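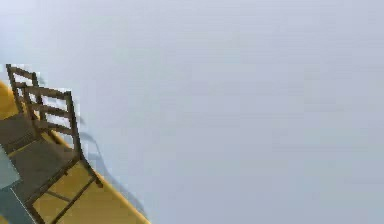

Simulated view, chair and wall, from the practice set.

Projects > Humura > Progress reports
Search reports

Humura: gathering examples for indoor navigation
Progress report to the Athanasiadis Fund, 11th December

Since the May report we have been doing the thing we said we would do, which was collect simulated examples of a machine finding its way to ordinary household objects. We have also been doing a number of things we didn't say we would do, most of them involving the file server. Both are covered below.

Where we stand

The grant asks for 160 finished rooms by the end of the second year. We have 30 that we would show to a stranger. Another 28 are built but have not passed checking, and the rest exist as floor plans and optimism. The proposal had us further along by now. The proposal was written by people who had not yet tried to import a bookcase.

A finished room, for our purposes, has its furniture in place, a set of start points, and recorded runs from each start point to each named target. A run is a string of views plus the move made after each one. The learning system sees the view and has to guess the move. It gets a great many of these, and in time it is supposed to get good at rooms it hasn't met.

What the examples look like

The team at Wilten, who wrote our first checking rules, wanted every view to be level, well lit and centered on the target. We followed those rules for the first batch and got a system that was very good at looking at things that were level, well lit and centered. Turn its head a little and it lost interest in the task altogether.

So the newer batches include awkward views on purpose. The chair at the top of this report is a fair sample. The view is tipped hard over, the line between wall and floor runs on a slant, and most of what the system gets to look at is blank wall. The chair is down in the lower left corner, with its slatted back showing against the wall and the yellow floor coming through between the bars underneath. A person finds it at once. A learning system has to be taught that a chair at that angle is still a chair, and that the soft gray shadow next to it is not a second, fainter chair.

Shadows have cost us more time than any other single item. We tried switching them off for one batch. The results in simulation went up and everybody was pleased until somebody pointed out that the real world has a lighting policy of its own. Shadows are back on.

Blank wall is the other running argument. Early on we threw out any view where plain surface took up most of the picture, on the grounds that there was nothing to learn from it. We now keep a share of them. A machine moving through a house spends a lot of its day facing walls, and it needs to know what to do about that besides stop.

Checking

Every run is looked at by two people before it counts. They mark whether the target can be seen, whether the move makes sense, and whether anything has sunk into the floor. Disagreements go to a third person, who is usually me. The pace is slow - slower than the budget line suggests - and I would ask the Fund not to encourage us to speed it up. We did try Rulteo, our own automatic checker, on the unchecked rooms. It passed all of them, including one with no door.

Rulteo has since been given a smaller job. It now looks only for missing files and runs that end before they start, and at this it is excellent.

Problems

The file server filled up in the summer and began quietly refusing new runs while telling us they had been saved. We lost work from 5 rooms. These have been recorded again, and the server now complains out loud.

Furniture remains uneven. We have plenty of chairs and tables, and far too few of the small messy things that make up a real home. Most of our rooms look as if the owners have just moved in or are about to leave. We have started adding clutter by hand, a job that requires a surprising amount of taste.

Money

Spending is under plan on equipment and over plan on checking hours. We would like to move the unspent equipment money across to cover this. The form is attached, as is the other form that the first form asks for.

Next period

We will clear the backlog of built rooms before starting new ones. After that we want to run the tilted views against the level ones on the same rooms, with the same amount of training, and report the figures whichever way they fall. If the awkward views don't help, we'll say so in the next report, and I will have to be polite to Wilten.

The full target of 160 still stands. A revised schedule will follow once the backlog is cleared and we know how long a room really takes.

2 comments
0 shares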